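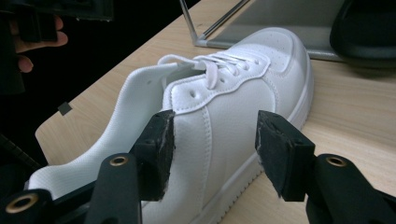

Ochoa told me the first thing to go was the small talk. You can't chat much with a gripper in each hand, and the first Saturday at Skellcombe was so quiet it felt like a library.

I'd driven out to the Nudetti returns building expecting robots everywhere, and what I mostly got was people teaching them! Shoes come back, somebody has to set them on a rack, and for years that was done with plain old fingers. Now part of the crew does it holding grippers, so the Mosska arms can learn the moves. I tried it (badly). A sneaker is a floppy, stubborn thing when you can't feel it, and the laces get into everything.

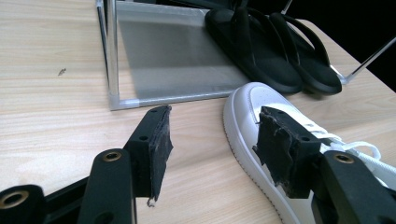

Sneaker and flip-flops at the rack, Skellcombe.

The regular line still clears 950 pairs on a decent day. The teaching tables manage 300, and that gap caused some grumbling until the bonus was worked out separately. Pay for table work is up 2 dollars an hour, and folks with sore backs like that they can stay put. Their wrists are another story, and there's now a break every hour that people really do take.

What happens when the arms get good? I asked that at lunch and got a lot of shrugs. One woman wants to move over to repairs. A guy across from her figures he'll be fixing the arms' mistakes until he retires, and he seemed pretty cheerful about it. Then the bell rang and they all went back in, still arguing over whose turn it was to do the boots.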